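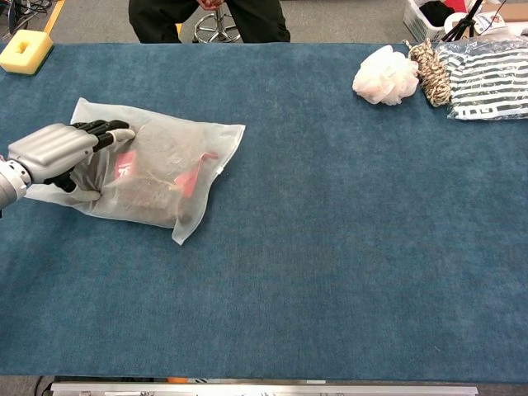 Zip bag, frosted white, on the blue table.

Clendska Harbour: Onni Vuorinen leaving after series 4
TV and Radio > Factual and Documentary

saltmarsh_tel
Atinga have put out a short statement saying Onni Vuorinen won't be back on Clendska Harbour. Two paragraphs. He is "moving on to other projects" and they thank him for his work. Nothing about who replaces him or whether there's a series 5 at all.
I've watched it from the start and for me he is the programme. The lifeboat crews change, the boats change, he's the one who is there every week. Does anyone know anything more than what's in the statement?

Pegwell
Nothing official. His contract was with Hitano, the production company, not with Atinga. When the channel announces it and the production company says nothing, that usually means there's been some sort of argument about money.

dormouse77
Or it means the channel has a press office and a small production company doesn't.

Pegwell
Fair enough, but Hitano had plenty to say when the programme won its award. They've gone quiet now.

saltmarsh_tel
He did an interview in February where he talked about filming through next winter. Full of plans for it. So either it was decided after that or he wasn't told.

quayside_jan
I heard that interview. He said he "would like to" film through next winter. Not quite the same. The presenter asked him straight out if it was signed and he talked about the weather for a bit.
I wouldn't read too much into it. It's 4 series of standing on a wet deck in the dark. People get tired.

Mr_Ovaltine
Unpopular view perhaps but I think the show will be better for it. The last series was far too much Onni and not enough harbour. There was one episode, the one with the trawler and the snapped tow line, where I timed it and there were 15 minutes of him talking to camera in a car. The actual rescue got less than that.

dormouse77
The car episode was poor, I agree with that. But they couldn't go out with the boat that night, it was explained at the top of the programme. What else were they meant to show?

Mr_Ovaltine
The crew. The station. The people waiting on the quay. Esi Darko was there all night running the radio room and she got one line.

saltmarsh_tel
Esi Darko is excellent, no argument. I'd watch a whole programme of her. I still don't see why that means he has to go.

Mr_Ovaltine
I didn't say he had to go. I said it might be better without him. If they gave it to her and let the crews talk I'd be happy.

tilbury_tom
Would she want it? She's a working coastguard officer. She'd have to give that up or do it on leave.

quayside_jan
My sister-in-law lives in Clendska and says there's been a camera crew up there again since Monday. She doesn't know what for. It's a small place and they park in front of the chip shop, so everyone notices. No sign of Onni, but there was a woman doing pieces to camera on the slipway and it wasn't Esi.

Pegwell
Now that is interesting. Any description?

quayside_jan
Short hair, big yellow coat. That's all I've got. I'll ask.

bramble_and_co
Yaa Nutsugah? She did the mountain rescue one for Plurkisier that was dropped after one run. I thought that was a good programme. She asked proper questions and then kept quiet while people answered.

dormouse77
Half the country has short hair and a big coat.

bramble_and_co
I know, I'm only guessing. But she's free and she has worked with Hitano before.

Pegwell
She hasn't worked with Hitano. The mountain one was made in-house by Plurkisier. You may be thinking of the ferry documentary, which she only did the voice for.

bramble_and_co
Yes, the ferry one. That was Hitano though, it's on the end credits.

Pegwell
I'll give you that. Forgot about the ferry one.

tilbury_tom
There's a petition to keep him. 925 names when I looked this morning. Started by someone called Ekow Aryee who runs the episode guide site.

Mr_Ovaltine
Petitions don't work for this sort of thing. If he's decided to leave it won't bring him back, and if the channel has let him go they've already spent the money on somebody else.

tilbury_tom
Probably not. I signed it anyway. Takes a minute.

saltmarsh_tel
Signed. The episode guide is very good by the way, if anyone hasn't seen it. All 24 episodes with the boats, the crews and the weather on the day. He lists which call-outs were filmed on the same night and then shown weeks apart, which I had never noticed.

quayside_jan
That bothered me when I read it. They showed the yacht rescue and the lad on the rocks as two separate weeks and it was one shift. Same crew, no sleep. You'd think that was the story.

dormouse77
All of these programmes do that. They've only got so much footage and they spread it out.

quayside_jan
I know they do. I still think viewers should be told.

Mr_Ovaltine
Agree with Jan. That's an editing decision so I won't blame Onni for it, before anyone says I've got it in for him.

Pegwell
The series producer was Mohammed-Awal Boateng for the first two and then he left. I think you can see the change. Series 3 is where the music gets louder and the recaps after each break come in.

saltmarsh_tel
The recaps are dreadful. I record it and skip them.

bramble_and_co
Were the recaps there on the Plurkisier version? I watched it on there and don't remember any.

Pegwell
No, they cut them out for streaming. Each episode is a bit shorter on there. They also changed the opening titles, I think over the rights to the song.

dormouse77
Back to the topic. I think he'll turn up on another channel by the autumn doing the same thing on a different coast. He's good at it and he's known for it. I can't see him doing a quiz.

tilbury_tom
He did a celebrity quiz once. Went out in the first round on a question about lighthouses.

saltmarsh_tel
I'd forgotten that. Poor man.

quayside_jan
Heard back from my sister-in-law. The coat was orange, she now says, and the woman told someone in the chip shop they were filming for the regional news. So that may be nothing to do with it.

bramble_and_co
Well, there goes my theory.

Pegwell
Could still be her. But no, probably not.

Mr_Ovaltine
Has anyone written to Atinga and asked if there's a series 5? I'd like to know that before worrying about who presents it.

saltmarsh_tel
I sent them an email last night. Had the automatic reply, nothing else yet. I'll post it if they answer.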